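We use cookies to keep this site working and to count visitors. Accept | Manage preferences

Arms on the Benches: Your Questions, Answered as Well as We Can

Puro, Flumcombe site
Updated August 2026

When the first arm was bolted down in the parts room, a suggestion box was put up beside the kettle. It was meant to collect questions about automation. It collected 171 slips of paper, of which a fair number were about the kettle. The rest have been sorted, merged where six people asked the same thing in different handwriting, and answered below. Swearing has been removed.

What is actually changing?

Sorting and presenting small metal parts is moving to robot arms, one bench at a time. Until now a person picked each part out of a tub, turned it the right way round and set it down for the next person, all shift, while listening to the radio. The arm will do the picking and the turning. The radio stays.

The project is called Prorko. We didn't choose the name and have stopped asking what it stands for.

Am I going to lose my job?

No job at Flumcombe is being cut because of Prorko. That is in writing, it covers casuals who were on the roster when the arms were announced, and a copy is pinned up outside the lunch room next to the footy tipping. It runs until the end of October next year, when it gets renegotiated. We would rather tell you the date than have you find it in the small print.

Then what will the people on the parts benches do?

Most are moving to assembly, inspection or bench minding. Bench minding means looking after the arms: loading, clearing jams, teaching new parts and writing down what went wrong. It is paid one grade higher than sorting. Some people have found it more interesting than sorting and some have found it a lot like looking after a toddler who is very strong.

How many parts can it handle?

Our catalogue has 781 small parts in it. The arm can currently be trusted with 20 of them. If you were lying awake picturing a swift and total takeover, you may go back to sleep.

Why are there so few?

Parts are awkward. A person's hand knows without thinking that a bracket with a barrel on one side will roll if you nudge it and that a toothed block will sit wherever you leave it. The arm has to be shown every one of these things, repeatedly, by someone patient. 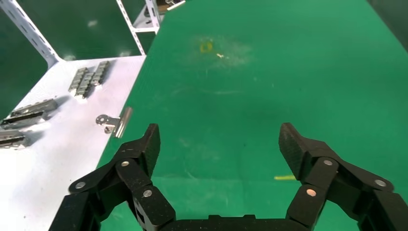 Who decides which parts go to the arm next?

The bench minders put up a list each month and the production office picks from it. The office may not add a part that isn't on the list. This rule came in after the office added springs.

Is it faster than us?

On a good run of one part, it keeps up with an average sorter and doesn't stop for smoko. On a mixed tub it is slower than anybody who has ever worked here, including the work experience kid. Management's slides show the first figure. We thought you might like the second.

Will it be used to measure how fast I work?

The arm logs its own picks, drops and stoppages. It doesn't log who is standing beside it, and the logs can't be used in a performance review. If a supervisor quotes them at you, ask to see where the agreement allows it. It will be a short conversation.

Can I stop it if something looks wrong?

Please do. Anyone can hit the red button, at any time, for any reason, and you won't be asked to justify it. Restarting is a different matter and has to be done by a trained minder. Don't reach in to rescue a part while it's moving. The part costs cents.

Do I need to know about computers to be a minder?

You need to be able to use a tablet and tell when a part is sitting wrong. The second skill is the rare one, and sorters already have it. Training takes six half-days, on paid time, and the Bolger people who installed the arms run the first two. They use the word "journey" quite a bit. Bear with them.

What if I try it and hate it?

You can go back to your old grade and be placed on another bench. So far this has happened once, and no one was strange about it.

Why does my slip about the kettle not appear here?

It has been passed to facilities. Prorko has no current plans for the kettle.

Where do I send a question that isn't covered?

The box is still up. Slips are read at the start of each month, and answers are added to this page once whoever has to approve them comes back from leave.

© Puro. Contact the Flumcombe site office | Privacy | Back to top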